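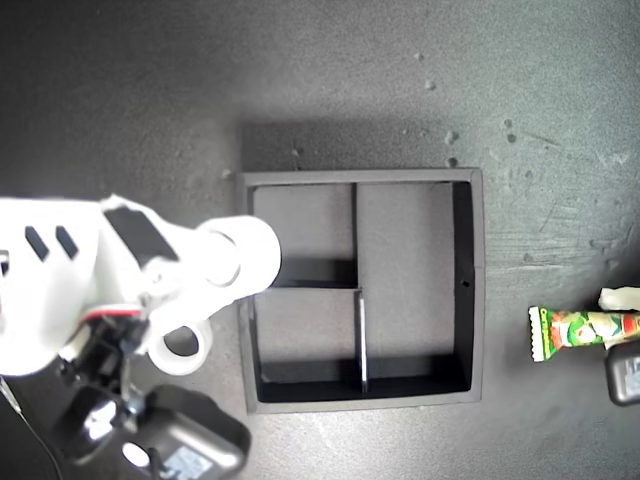

Orngate Allotments: Frequently Asked Questions

How long is the waiting list?
Long. We have 9 full plots coming free most years and a good many more people than that who want them. If you put your name down in September, expect a letter in two to three years. If you put it down because you watched something lovely on television last night, please do it anyway, as your enthusiasm will have had time to settle.

Can I jump the queue?
No. You can take a half plot sooner, and most people who do find that half is plenty.

What does it cost?
The rent is set every September and covers water from April to October. The shed key needs a deposit, which you get back when we get the key back. We are currently holding a lot of deposits.

Who do I talk to?
Panya Meesuk looks after lettings and the waiting list. Daranee Saithong deals with water, gates, rats and disputes over hedges. Please don't ring either of them before eight in the morning, even about the rats.

Can I have a bonfire?
After dusk, November to February, dry plant waste only. The houses on Evau Lane have washing lines and strong opinions. Carpet isn't plant waste.

Can I use carpet to keep weeds down, then?
Also no. We took up a great deal of it from the lower plots and would prefer not to meet any more. Cardboard is fine if you take the tape off first.

Are sheds allowed?
One per plot, no bigger than 8 feet by 6, and not on the side that shades your neighbour. Greenhouses need a yes from Panya before you buy one, and the answer is easier to give if it isn't already on the back of a lorry.

May I keep hens?
Up to six, no cockerels. You'll need to visit them twice a day, including Christmas morning and while you are in Portugal.

Is there a hosepipe ban?
Only when the water company says so. The rest of the time you may use a hose for half an hour if no one is waiting for the tap. Sprinklers left running while you go home for lunch will be turned off, usually by the person whose onions they were watering.

What happens if I fall behind?
Everyone does, mostly in June. We walk round twice a season and write to anyone whose plot is more than half weeds. You then have six weeks. If you are ill or have a new baby, tell us and we'll leave you alone – a neighbour may even strim the path.

Can I sell what I grow?
You can give away as much as you like, and by August you will be trying to. Selling isn't allowed under the lease. The table by the top gate is for spare produce, and marrows left there for more than a week should be taken home by whoever brought them.

Where do I park?
By the top gate, on the gravel. The track past the Orkon fence has to stay clear for their vans.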